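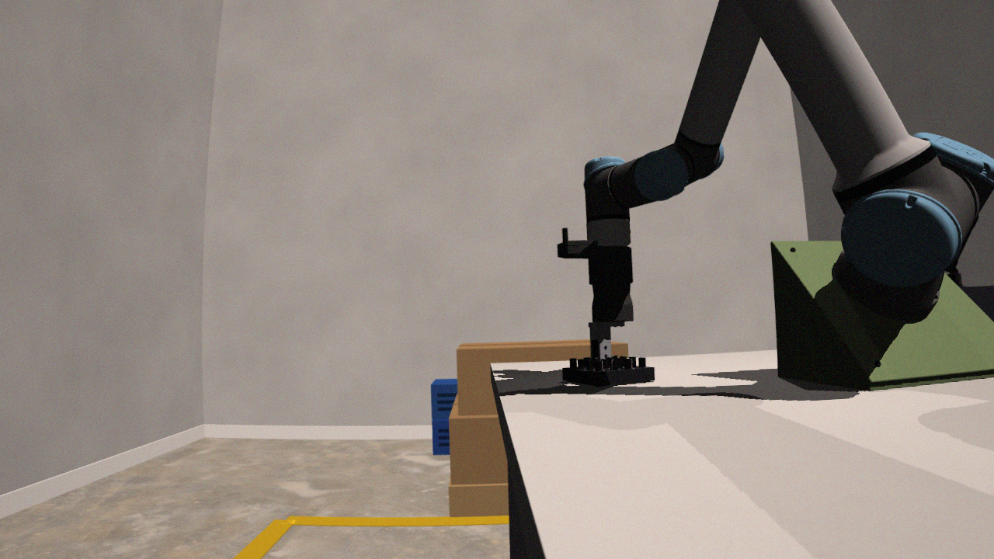 News > Automation > Research

Mar 25, 2021

Reading time: 2 minutes

Prumell has started collecting simulated examples for a system meant to teach robot arms to handle small metal parts. The project, called Cloven, has 2,612 recorded attempts in its collection so far, and the company plans to add more through April.

Each attempt is made by an arm in a computer-rendered workshop. The arm is mounted on a table and works at a small black fixture with short pegs on top. The task is to bring a metal part to the right spot between the pegs, let go of it and move clear. An operator in Prumell's office steers the arm with a hand controller, and the software stores the position of every joint along with the views from the virtual cameras.

The learning system is then trained on those records. It is given the camera views and has to work out the next movement the operator would have made. Prumell said early versions were able to reach the fixture but often stopped a little too high or came in at the wrong angle, so the newer sessions spend more time on the last part of the movement.

The room itself has been made to look like an ordinary workplace. It has a stained concrete floor with a yellow line on it, grey walls, and cardboard boxes and blue crates stacked behind the table. The light is changed between sessions. Prumell said a system trained under flat, even light tended to do badly once a shadow fell across the table, and that strong shadows are now included on purpose.

The software that builds the rooms comes from Radu, a smaller firm which has worked with Prumell before. It can produce a new layout in 9 seconds, moving the fixture and changing the background while the arm stays bolted to the same base. Operators are asked to do 50 attempts per session before they take a break. Failed attempts are kept too, but they are marked as failures and stored apart from the rest.

Not all of the records will be used for training. Prumell has set aside 600 of them for testing, and the learning system will not be shown these beforehand. The test set includes some layouts in which the fixture has been turned, a change that gave the early versions trouble.

The next step is to try the results on a real arm. Gramier, which makes small metal fittings, has agreed to provide space for this at its plant, and the first runs are due in April. They will be done at low speed with an operator standing by, and will use the same kind of part as the simulated sessions.

Prumell said it expected some loss of accuracy when moving from the simulation to the plant, mainly from differences in grip and friction. It has not said how large a loss it would accept. A short set of records from the Gramier arm will be added to the collection if the gap is too wide.

The company has no plans at present to release the Cloven records to other developers. It said it would look at the question again after the plant runs.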